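Section 5: Setting up the grasp planner for clear packaging

If you came straight here from the quick start, go back and finish the wrist camera calibration in Section 3 first. I mean it! Everything below leans on that calibration, and I've watched people (okay, me) spend an afternoon tuning thresholds when the camera offset was simply wrong.

Out of the box, Skevuven looks for solid things with clean outlines. Boxes, cups, rolled towels, all fine. Clear plastic is another story. The depth reading goes right through the film in one spot and bounces off it in the next, so you get a mask full of holes and a planner that wants to close on thin air. The film profile fixes most of that.

1. Open the Perception tab and load the profile called film_soft. If it isn't in the list, you're on an older build and need to run the updater.

2. Turn on Glare Reject. Leave the slider where it is for now.

3. Switch the mask source from Depth to Color + Depth. The preview will blink a couple of times while it restarts.

4. Hold the arm at the pre-grasp pose and press Freeze. You want the bag and your fingertips in the same preview, something like this:

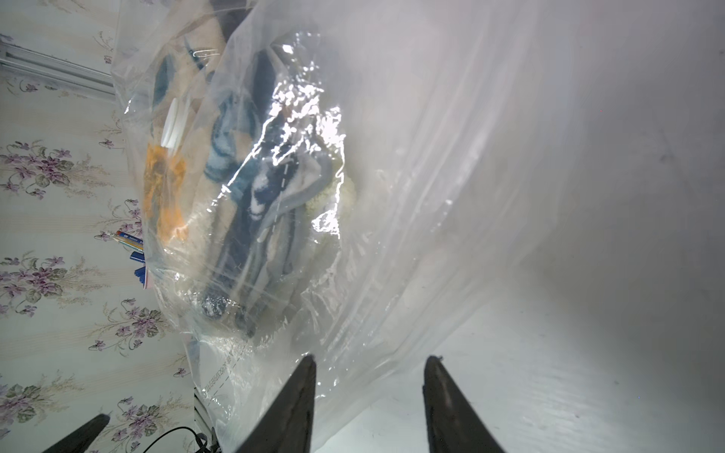
Wrist view at pre-grasp: clear bag of soft textiles, glare down the middle, clear edge against a white surface.

5. Look at the mask overlay. The colored fabric should fill in as one blob, and the bright streaks should be hatched. Hatched means the planner ignores the depth there and borrows it from the neighbors. If your streaks are filled in solid, nudge the Glare Reject slider up one notch and freeze again.

6. Now check the outer edge of the film. On a white background it's nearly invisible, and the segmenter will happily stop at the fabric. Set Edge Pad to 3 and the mask grows outward to take in the loose plastic too.

7. Press Plan. You should get a short list of candidate grasps, best one first. Step through them with the arrow keys before you let anything move.

Note: Patterned wallpaper behind the bag can pull the color mask sideways. Draw a keep-out region over it in the Background panel. It saves with the profile, so you only do it once per station.

Caution: Don't raise Edge Pad to cover up a bad mask. A padded mask can swallow your own fingertips, and then the planner treats them as part of the bag. Check that Self Filter is on, and keep one hand near the stop button for the first few runs.

If Plan comes back with error 2044, the mask was split into pieces and none of them was big enough to grip. Afiq Rondonuwu wrote the merge tool for exactly this when he was setting up the cell at Brullstead, and it's under Tools > Join Regions. Click the pieces that belong together, hit Join, and plan again.

Saving the profile is covered in the next section, along with copying it to a second arm.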